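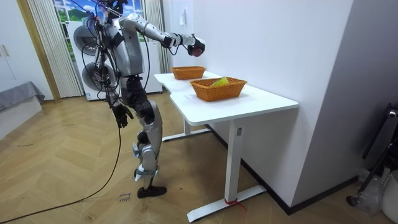

Two woven baskets on a height-adjustable table with rounded corners.

The Basket Comes Back to the Table

Rhiannon Wynne keeps her post in a basket. She also keeps her onions, her gloves, her phone chargers and most of the contents of what used to be the second kitchen drawer in baskets, and when I arrived at her house in Penoler she moved one off a chair so that I could sit down.

She has been selling them for 11 years, first from a stall and now from a shop called Gondent, two doors up from the chapel. The shop is narrow and smells of dry grass. Log baskets are stacked by the door, bread baskets hang from the beams and the middle shelves are given over to what she calls table baskets: open, without a lid, low enough to see into while standing up. Those are the ones people come in for now.

"Ten years ago I sold log baskets and dog beds," she said. "A table basket was something you bought for your aunt. Now people come in with the measurements of their desk."

Part of that is down to the tables. A good many of her customers started working at home in 2020 and have since bought a proper height-adjustable table, usually white, with a plain top and no drawers underneath. There is nowhere on a table like that to put anything. Pens, keys, a notebook and a banana all end up in a line along the back, and if the table goes up and down during the day some of them end up on the floor. Wynne's own is an Ilie, which she bought second-hand. She put it against the wall and tried a wooden tray on it first, then a set of metal pots, and gave up on both. The tray was too shallow and the pots made a noise every time the motor started.

A basket is quiet and light and holds odd shapes. Her advice is to have two and to keep one of them for food. Fruit that shares a basket with paperwork gets forgotten, and a soft pear will go through a month of receipts. The second can take whatever has no other home, so long as it is emptied once a week. She does hers on a Friday, after closing, with the radio on.

The shape matters more than people expect. A basket that flares towards the rim is easy to reach into and shows what it has got, so it suits apples and anything else that is picked up and put back all day. It does take up more room at the top than at the bottom, and buyers who have only measured the base are sometimes caught out. Straight sides hold more for the same space and are better for envelopes and books. Sloping sides with a heavy rim sit somewhere between the two. Tall things can lean against the back without tipping the basket over, and the rim gives you something to hold when you carry it through to another room.

The rim is where Caradog Bowen looks first. He makes baskets in a former dairy at the bottom of the same hill and supplies Wynne with about half of what she sells, the rest coming from Basamus, a wholesaler that buys from workshops in several countries. Bowen is seventy-one and took up weaving after he stopped driving lorries. He has no quarrel with the imported baskets and owns several.

"Turn it upside down, then run your thumb along the border," he told me. "If the ends catch on you now, they'll catch on your jumper for the next twenty years."

A braided border uses a lot of material and takes him nearly as long as one of the sides. It is also the part that gets the wear. Baskets are lifted by the rim even when they have handles, and a thin one works loose at the corners, particularly on a rectangular basket, where the weave has to turn sharply. When he takes in repairs, it is nearly always a corner of the border that has gone. He charges £4 for a small patch and has not put it up in years, though Wynne tells him to.

Colour is mostly a question of how the rods were treated. Willow that has been boiled with the bark on and then stripped comes out a warm orange-brown, known in the trade as buff. Stripped without boiling, it is close to white. Left with its bark, it can be green, grey or nearly black and will dull as it dries. Plenty of cheaper baskets are simply stained, and Bowen says the way to tell is to look at a cut end. Buff is the best seller at Gondent by a long way. Wynne thinks that is because it looks well on white furniture, and white furniture is what people have.

Looking after them takes very little. Dust is the main enemy, and a dry paintbrush gets it out of the weave better than a cloth does. Once or twice a year, a basket can go out in light rain or be sprayed with a plant mister, then left to dry in the shade. Central heating makes them brittle. A basket that creaks loudly when it is picked up wants a drink. They should not be stood on a radiator, and they should not be put away damp in a cupboard either, where they will grow a grey bloom that is hard to shift.

Lining them is a matter of taste. Wynne sells cotton liners and does not use one. A folded tea towel in the bottom of a fruit basket saves the apples from bruising on the weave and can go in the wash. For small things such as paper clips and coins, which will find every gap, she puts a saucer inside.

Her quietest month was once November, before the Christmas trade began. Last year it was one of her busiest, with people clearing their rooms before family came to stay. She sold 1288 baskets over the whole year, and the table baskets were more than half of them. Bowen could not have made that many in ten years, and he is not tempted to try. He does one a day in winter and fewer when the garden needs him.

Before I left, I bought one of his, a plain buff rectangle a little longer than a loaf of bread. It has been on my own desk for three weeks. It currently holds two clementines, a tape measure, a library card and a seed catalogue that is too tall for it and leans against the back.

Gondent is open Tuesday to Saturday. Caradog Bowen takes repairs by arrangement, and baskets for mending can be left at the shop.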